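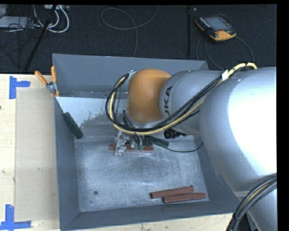

Saavedra Groundwater Study
Progress report to the Restano Fund, 6 Feb 2024

Monitoring wells 1 through 3 are drilled and cased to a depth of 55 feet. Water levels have been logged for 90 days with no gaps in the record. Nitrate samples went to the lab in two batches; results for the second are pending.

Spending is on plan except for well casing, which ran $2,000 over – the difference was moved from the travel line. Renata Garrido has taken over data review from Otis Kowalczyk. Pump tests are next, starting at well 2.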